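Subject: Re: Hand-held gripper comparison, second round
From: Faustine Gilbert
To: gripper-eval list

Dear colleagues,

Thank you for the comments received after the October call. I am replying to the list as a whole, as several sites raised the same points.

On Wednesday, Lai wrote:
> Before Witovia commits to either hand-held unit, we would like to know
> two things. First, whether the V-shaped rubber pads hold small round
> parts as well as the flat pads did. Second, whether the Pesier
> controller drops samples when an operator moves quickly. Our own log
> shows gaps, but we had only one unit to test with.
>
> We would also ask that the pad type be written down for every run. In
> the first round it was left out, and we could not compare our results
> with yours.

On the first question, we completed 400 grasps with each pad type, using the same set of parts and the same operators. The V-shaped pads held in 94 percent of the attempts. The flat pads did better on thin items such as cards and washers, and worse on anything round. The ribbed inner face appears to matter more than the angle of the notch, although we have not yet tested a smooth V pad and would not want this quoted as a finding. 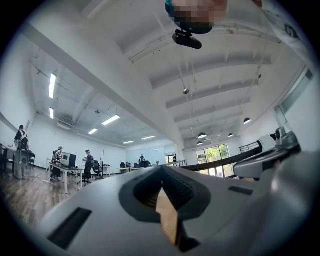
On the second question, we did see gaps with the Pesier controller, and they were not limited to fast motion. They occurred whenever the unit had been running for more than 40 minutes without a restart. The Inska controller showed no gaps over the same period, but its clock drifted against the camera clock and the recordings had to be aligned afterward. Sites that rely on exact timing between the jaw position and the video should take this into account before choosing.

The request concerning pad type is accepted. The run sheet now has a field for it, placed directly under the operator code, and runs submitted without an entry will be returned to the site. Please use the short codes V and F — free text caused a good deal of sorting work last time.

Two matters remain open. The weight of the unit was mentioned by 2 sites, and I would ask each of them to send the longest session their operators found acceptable. We also need a decision on spare pads, which wear first at the edge of the notch and should be ordered in one batch if possible.

Comments on the revised run sheet may be sent to this list or to me directly.

Regards,
Faustine Gilbert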